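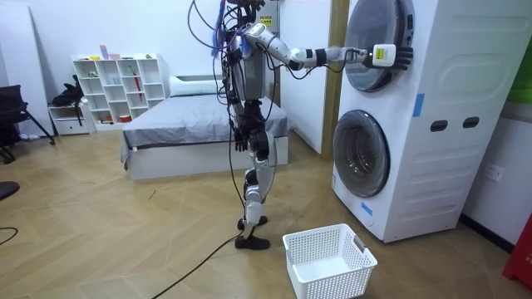 Robot with its right hand at the upper door of a stacked washer-dryer.

Bestevura Catalog Support
Ticket: Edition pages showing wrong publisher and cover price after January import
Status: Resolved
Component: Plurnik feed importer, edition matching
Reported by: Nesrin Yaman
Assigned to: Ladan Nouri

Problem as reported

After the January load of the Sendeo distributor feed, several paperback pages for Dursun titles display the cover price and page count of a different book. The title and author lines are correct. On the worst ones the "About this edition" text is also from the other book, so a conference volume on soil drainage is described as a children's atlas. The search index returns both titles under the same edition link.

Expected: one edition page per ISBN, with price, binding and description from the same feed record.

Steps to reproduce

1. Open the catalog editor and search for any Dursun paperback with a 979 prefix.
2. Compare the cover price on the public page with the price in the Sendeo file.
3. Open the History tab. The last write is credited to the importer and has a match type of "short key."

Reproduced on staging with the same file. Not reproduced with the December file, which has no 979 numbers in it.

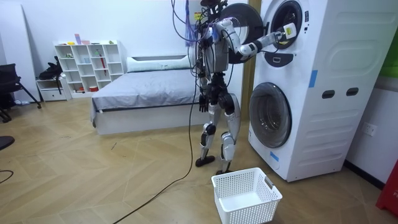

Log

Ladan, 9:40 a.m.
Took a sample of 100 Dursun records and compared them field by field. The feed is clean. Every record has the full 13 digits, a valid check digit and one price in dollars. The damage happens after the file is read.

Ladan, 11:15 a.m.
Turned on verbose matching. For each record the importer first looks for the full ISBN. If there is no hit, it removes the first three digits, recalculates the old ten-digit check character and searches again on that short key. The second search was written for older stock, where the catalog only holds the ten-digit number. It is safe for 978 numbers. A 979 number has no ten-digit form, so the short key it produces belongs to some other publisher's book, if it belongs to anything.

When the short key does hit, the importer treats the record as an update and writes price, binding, page count and description over the existing edition. It then adds the 979 number to that edition as an alias. The title line survives on the Dursun side because titles come from the work record, and that is loaded from a separate file.

Nesrin, 11:50 a.m.
Can we just delete the aliases and run the import again? The spring list goes out to the stores soon and the price column is pulled straight from these pages.

Ladan, 12:05 p.m.
Deleting the aliases is not enough. The next run would take the same path and put them back. The order has to be: patch the matcher, remove the aliases, restore the overwritten fields from the backup, then reload.
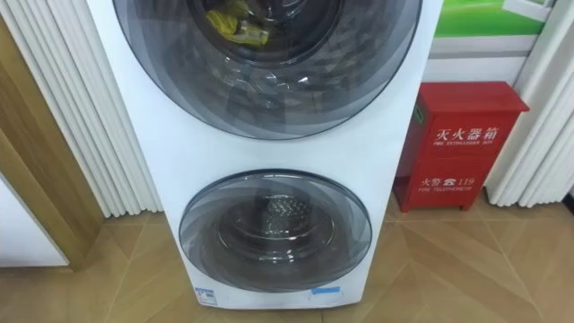
The restore should be limited to rows where the match type is "short key" and the incoming prefix is 979. Anything broader will also roll back legitimate price changes on the older 978 stock — those went through the same second search and are correct.

Nesrin, 2:30 p.m.
Agreed. Please leave the manual edits on the Dursun pages alone. I fixed a few bindings by hand this morning, and they are marked "locked."

Ladan, 4:10 p.m.
Patch is on staging. The short key search now runs only for 978 numbers. A 979 number with no full match creates a new edition. The query for damaged rows returns 663 editions, nearly all of them hardcovers that were out of print and had not been touched for years. Locked fields are skipped.

Resolution

Patch moved to production, aliases removed, fields restored, Sendeo file reloaded. Search results may show the old pairing for up to 24 hours until the index cache expires. Clearing the cache by hand is not recommended during store hours.

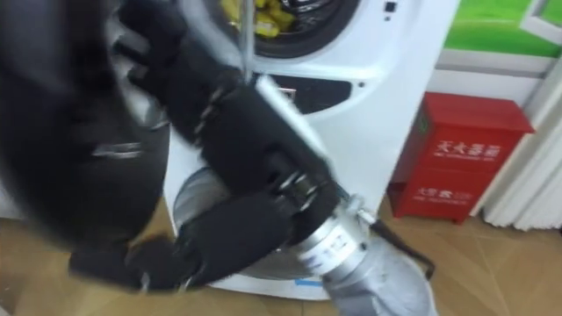

Posted by Ladan Nouri, Catalog Support

Note for anyone running a local copy of Plurnik: the setting is called match_short_key and it is on by default. Turn it off before loading a file with 979 numbers if you have not applied the patch. With the setting off, 978 records that exist only under a ten-digit number will come in as duplicates, and they have to be merged in the editor afterward. The merge tool keeps the older record's description unless you check "prefer incoming."

Files that were already loaded can be checked from the History tab by filtering on match type. Export the result before you change anything, as the filter reads the current aliases and comes back empty once they are removed.

A request to reject short key matches where the publisher names differ has been opened as a separate ticket.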